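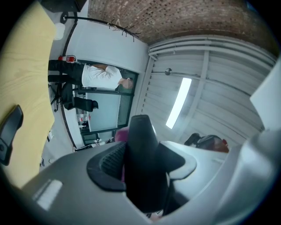

닌다드 공동작업실 내부. 창가 쪽에 빨간 소화기와 검은색 사무용 의자가 보인다.

닌다드 공동작업실, 3층 작업실 21곳 다시 문 열어

소규모 업체와 개인 작업자가 함께 쓰는 닌다드 공동작업실이 3층 정비를 마치고 2018년 3월 13일 이용을 재개했다. 지난해 11월 배선 공사로 3층을 닫은 지 넉 달 만이다.

다시 문을 연 작업실은 모두 21곳이며, 3층 전체 면적은 약 660㎡다. 운영사인 사볼라이넨은 이번 공사에서 노후 전선과 조명을 교체하고 복도 쪽 출입문의 잠금장치를 카드식으로 바꿨다고 밝혔다. 작업대와 의자는 기존에 쓰던 것을 점검해 대부분 그대로 두었고, 등받이나 바퀴가 고장 난 의자만 새것으로 교체했다.

소화기 위치도 일부 조정됐다. 종전에는 복도 끝에 모아 두었으나 앞으로는 작업실 안에도 비치한다. 운영사는 소화기 앞에 상자나 의자를 쌓아 두지 말라는 안내문을 입주 업체에 보냈다. 점검은 매달 첫째 주에 하며, 압력이 기준에 미치지 못하는 제품은 바로 교체한다.

창가 선반과 창턱에 물건을 두는 기준도 새로 정해졌다. 작은 병이나 용기는 뚜껑을 닫아 보관할 수 있으나 내용물과 사용자 이름을 적어야 한다. 표시가 없는 용기는 2주 동안 관리실에 보관한 뒤 폐기한다. 접착제와 시너 등 인화성 물질은 창가에 둘 수 없고 1층 보관함을 이용해야 한다.

이용료는 시간당 4,000원으로 공사 전과 같다. 월 단위 계약자는 공사 기간에 해당하는 만큼 계약 기간이 자동으로 연장된다. 공사 중 2층으로 자리를 옮겼던 업체는 이달 말까지 원래 쓰던 방으로 돌아갈지 2층에 남을지를 정해 관리실에 알리면 된다.

3층 예약은 관리실에서 받으며, 이용 시간은 평일 오전 9시부터 오후 10시까지다. 토요일에는 오후 6시에 문을 닫고 일요일과 공휴일에는 운영하지 않는다. 짐을 옮길 때는 건물 뒤편 화물용 승강기를 쓸 수 있으며, 사용 하루 전까지 신청해야 한다.

같은 건물 4층에 있는 커슬리 회의실은 이번 공사 대상에서 제외됐다. 운영사는 4층 조명 교체를 하반기에 진행할 계획이며, 구체적인 일정은 추후 게시판에 공지하기로 했다.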